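# Restringing a Beaded Bracelet Before It Restrings Itself

Elastic cord has a lifespan, and it likes to announce the end of it in a movie theater. If yours has started to show daylight between the beads, do the job now, at a table, with the lights on.

Lay a dish towel down first. Beads roll, and the ones that roll farthest are the ones you can't replace. Snip the old cord over the towel and slide everything off in order.

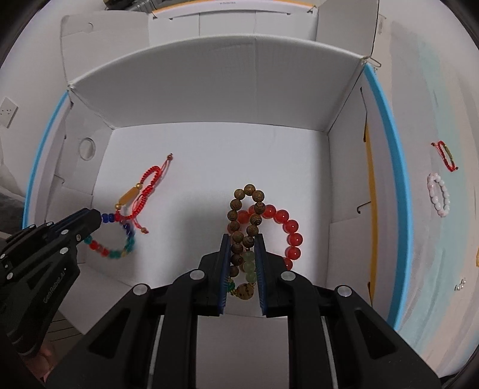

*By Anahera Mahuika | 05/02/2021 | Filed under: Small Repairs*

Wood beads are light and forgiving. Stone ones, like agate, are heavier and will saw at thin cord all day long, so go up a thickness or run the cord double.

1. Cut more cord than you need. Then cut a bit more than that.
2. Pre-stretch it. Give it 5 firm tugs, or it will do its stretching later, on your wrist.
3. Tape one end. I have skipped the tape 2 times in my life and remember both.
4. String the beads, with the biggest hole last.
5. Tie a surgeon's knot, pull until it squeaks, and add a dot of glue.
6. Wait. The tube says 50 minutes. I give it overnight.
7. Trim the tails and tug the knot inside that last bead.

If the knot won't go in, try a different bead before you try a different knot. Leftover cord keeps fine in a drawer, away from sun.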